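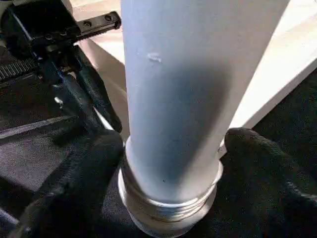
Subject: Re: [gripper-talk] Padded fingers or bare ones?
From: Venla Niskanen

Konrad Wyss wrote:
> We have the Brikus fingers bare and keep dropping round parts.
> Is the padding worth the bother? And do you still trust the
> wrist camera once the fingers are that fat?

Hi Konrad, and hello to everyone else who wrote to me after the November call (I will get to all of you, I promise!)

Short answer, yes and yes, but let me ramble a little.

1. Padding. We ran 36 grasps with the Zaugg sleeves on and lost 8, nearly all of them when I got greedy with the closing speed. I like to take hold at the widest part, so on a tube with a collar I go for the collar and leave the tube alone. The wrist camera still gets a good look at the seam between the two fingers.

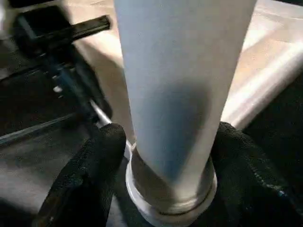 2. Two arms at once. This is where I'd spend your time, because a tube that sits happily in one gripper behaves quite differently when a tool comes at it from each side.
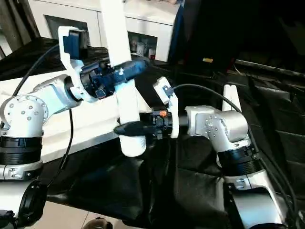
Blue tool up high, black tool down low, white tube in the middle.

Do give your cables plenty of slack, too. Ours are longer than they look on the bench.

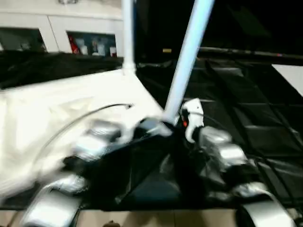 My own headache is the head camera, and I'd love advice from anybody running a Stendimari controller. I have tried 11 exposure settings so far and I'm still not happy with any of them. When things move, the silver housings smear into long streaks, and the tracker has very little to hold on to. Would you go shorter and add a lamp?

Warmly,
Venla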